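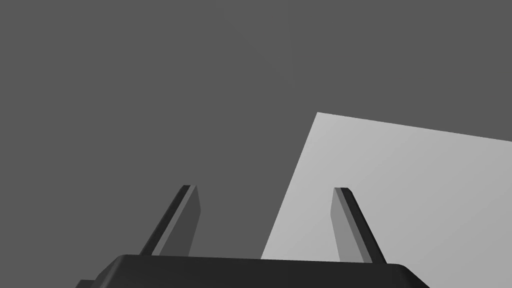

Quiroga Stores: progress report to Pisow Partners
May 31, 2023

Dear Baltasar,

Thank you again for your patience over the spring, and for the second part of the loan, which reached us just as the Parkton lease needed signing (you know how I fret over these things!). The shop opened on time and took 2,882 orders in its first full month, against 2,657 at our older store on Stiris Road, so I'm very pleased indeed.

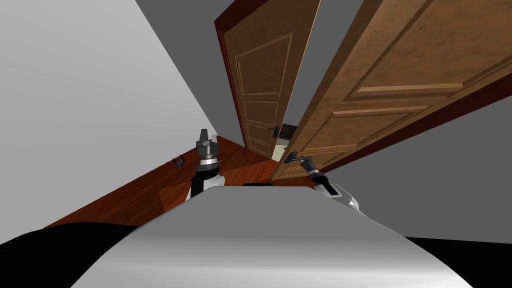

Margins are a little thinner than I'd like, mostly on milk and bread, where our supplier has put prices up twice. Javiera Paredes has been talking to a second dairy and hopes to have terms for you to look over before August. We now have 16 people on the payroll between the two shops, and we've dropped 200 slow-selling lines to make room for hot food.

The freezer repair bill is still in dispute, I'm afraid, and I'll write separately once the landlord replies.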